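Gripper notebook — Monday, August 10, 2026
Bench arm, wrapper sorting, new finger pads
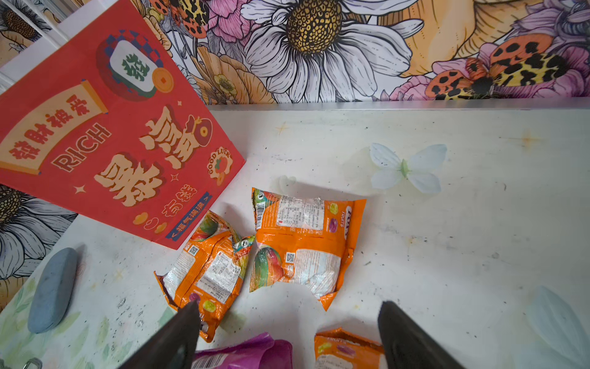
Wrist camera view over the white table, fingers open, candy bags and the small pink wrapper.

Goal for the evening was to get the arm to pick up flat, floppy packaging from the table and drop it in the bin on the left side of the base. Rigid stuff has been fine for a while. Bags are the problem. The fingers close, the plastic slides or folds under, and the arm carries nothing to the bin and reports a good pick.

Hardware as of tonight:
Arm: the Grisik kit arm, second shoulder bracket, same as in the July pages.
Gripper: printed black fingers, version 3. Longer than version 2 and angled inward more at the tips.
Controller: Bumus board, firmware not touched.
Camera: wrist mount, tilted down one more notch. Both fingertips stay in view now, which I need for the close check.
Power: bench supply, the old one with the sticky voltage knob. Replace it.

Changed the pads first. The foam ones were shedding, so I peeled them and glued on strips cut from a bicycle inner tube. Roughed up the rubber with 120 grit before gluing. Left finger went on straight. Right finger pad is slightly crooked at the top and I left it, the contact area is fine. If someone redoes these, clean the plastic with alcohol and let it dry completely. My first try peeled off in one piece.

Then recalibrated the table height. The old offset was for the plywood top and the white table is lower. Jogged down in small steps with a sheet of printer paper under the tips until the paper dragged. Saved it as table_white. Orysia, please don't overwrite table_main, the shelf routine still uses it.

Servo reading at full close went up to 1778 with the new pads. The close check was comparing against the old number, so every pick looked like it had something in it. That explains at least part of the false good picks from last week. New number is in the config with a comment next to it. It will drift as the rubber wears in, so it needs a look every few sessions.

Test pieces were orange candy bags, torn, and the little magenta-pink wrapper. The bags are a nasty case for the vision side. They have crumpled surfaces, white panels full of small print, and fruit pictures in several colors. The segmenter likes to cut one bag into two or three objects, usually along the edge of the ingredient panel, and then the grasp point lands on a border that doesn't exist. The red box with RICH on it is another one it grabs at. It stands against the wall and has so much printed on it that the detector finds four or five "objects" on its front. The flower mural behind the table does the same thing at the top of the view, mostly the big daisy and the spotted butterfly.

Fix for that, for now: crop. I draw a polygon on the table and throw away everything outside it. The gray strip along the back is a good line to crop to because it is pale and straight and easy to find by eye. The box needed its own cutout. The blue-white artificial butterfly on the right is still inside the polygon, and so is the smooth stone on the left. Both got added to the ignore list by position, so if they get bumped the list is wrong. I would like a better way of doing this but it got me through the evening.

Runs, all at half speed:

Set A, pads new, old approach (straight down, close, lift). The pink wrapper picked well. It is crumpled and stands up off the table enough for the tips to get around it. The flatter bags mostly did not. The tips pressed down on both sides and the plastic just stayed there.

Set B, same but with a pinch move. Touch down with the fingers half open, press lightly, close slowly while dragging back toward the base. The bag bunches up between the tips and there is something to hold. Much better. The crumpled bag came up nearly every time. The flatter one came up when the grasp point was near the torn end and slid away when it was near the middle.

Set C, pinch move with a harder press. Stopped early. The wrist flexed and I could hear the elbow gear complaining. Went back to the light press.

Total for the night was 108 attempts, which is in the log file along with the success flags. The flags from before the close check fix are wrong, so ignore those or relabel them from the video. I relabeled the first batch by hand and then ran out of patience.

Other notes:

The supply tripped once during set B when the gripper stalled. Current limit was set low from the soldering job. Raised it.

Cable at the wrist is rubbing on the left finger mount when the wrist is rotated all the way. Taped for now. Needs a proper clip and a little more slack — check this before anyone runs a full sweep.

Dudás has the flexible filament in stock again. I want to try printed pads with a ribbed face and stop cutting up inner tubes. Ordered one small spool.

Orysia Boiko asked if the Stunoston script can replay a session from the log. It can, but it assumes the old camera tilt, so the overlays will be off by a finger width. I'll add the tilt to the session header so it stops being a guess.

Next time:
Pick grasp points near edges and torn ends, skip the middle of flat bags.
Wipe the table. The specks and smudges show up as tiny blobs at the current threshold, and I would sooner clean it than raise the minimum size and lose small wrappers.
Run set B again at full speed.
Clip for the wrist cable.
Move the bin closer to the base. The arm is fully stretched at the drop point and wobbles.

Arm parked, supply off, config and log copied to the shared drive.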